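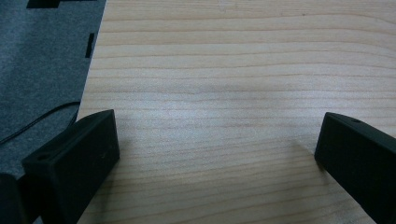 Chapter 7
Two Fingers and a Table

What this chapter covers
Fitting the fingers to the Cropper hand tool
Setting the gap and checking that the fingers meet squarely
Choosing a work surface and a first set of objects
Making a first round of recordings and keeping notes on them

Before you start
You should have a finished grip body from Chapter 5 and a working camera mount from Chapter 6. If the trigger in your grip body still sticks, go back and fix it now. A sticky trigger can be put up with while the tool is empty, but it makes every test in this chapter hard to read.

7.1 From a frame to a tool

Up to this point the Cropper has been a handle with a camera on it. You could point it at things and save the picture, and that was all. In this chapter it gets its fingers, and from then on it can pick things up.

The Cropper is held in the hand. It has no motors. Your own fingers pull the trigger, a linkage carries the motion forward, and the two black blocks at the front close toward each other. A robot arm comes later, in Part Three of this book. We build the hand tool first for two plain reasons: it costs little, and it teaches you what a grip looks like from the point of view of the gripper. Most beginners have only ever watched a gripper from the side. From behind the fingers, depth is hard to judge, the near object looks huge, and the fingers hide the very spot you want to see.

Spend a few minutes with the tool over a bare tabletop before you try to lift anything. Open and close the fingers. Move the tool up and down and watch how the shadow of a finger changes on the wood. With an even light and a pale surface, the shadow is one of the best clues you have to how high you are. You will rely on it more than you expect.

7.2 Fitting the fingers

Each finger is a plain block with a hole for its screw. The mount behind it takes a brass threaded insert. If you have not set an insert before, practice on a scrap print. Heat the iron, rest the insert in its hole, and let it sink under light pressure until the top is level with the plastic. Stop there. An insert pushed too far will squeeze melted plastic up into the thread, and the screw will bind halfway.

Let the part cool fully. Then run the screw in by hand, without the finger, and back it out again. If it turns freely, fit the finger and tighten until it no longer shifts when you twist it. Do not go further. The plastic will crack well before the brass gives up.

Close the trigger slowly and look at the line where the faces meet. A thin wedge of light at the top or bottom means that one finger is tilted. Loosen its screw, square the face against a flat bar, and tighten again. Small errors can be taken off with 1000-grit paper laid on glass. 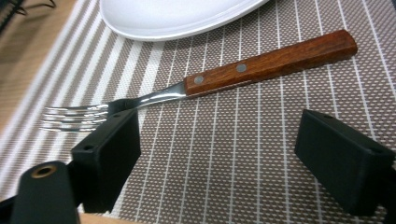

Livstead Shared Workshop – Home Robotics Group

7.3 Choosing what to pick up

A foam block is the usual first object, and it is a fair one. It is light, it gives a little, and it has flat sides. The trouble is that it teaches you almost nothing past the first few tries. Set a place at the table instead. Tableware is cheap, it is already in the house, and each piece asks for something different.

Take a fork with a wooden handle, laid flat on a woven placemat below a plate. The handle and the neck are different in shape, and they behave differently under the fingers. Grip the fork by the wood and you have flat sides to press on. Grip it where the steel meets the wood and the shape changes inside the grip itself. Polished steel also throws bright highlights into the camera, while a striped mat fills the background with lines. A person sees past all of this at once. Software such as Fomow, which we install in Chapter 8, has to learn to.

Before lifting a flat object, decide three things: which part you will hold, how the fingers will line up with it, and how low they can go before they touch the surface. Bring the tool down with the fingers wide open. Leave more room than you think you need.

Practice task 7-A
Lay a fork on a placemat. Approach it 20 times, closing on the handle each time, and write down whether it came up level, came up tilted, or stayed where it was. Then do the same with the mat taken away. Keep both sheets in your build log.

Practice task 7-B
Repeat 7-A with the fork turned so that the handle points away from you. Change nothing else.

Parts and supplies
Cropper grip body with camera mount
2 finger blocks with screws
Brass inserts from the Losodska hardware pack, plus spares
Soldering iron with an insert tip
Flat steel bar, sanding paper, a piece of glass
Fork, plate, placemat

Words to know
Finger face: the inner surface of a finger, which presses on the object.
Gap: the distance between the two finger faces.
Approach: the path of the tool from open space to the moment before it closes.

Section 7.4 begins with measuring the gap on your own tool.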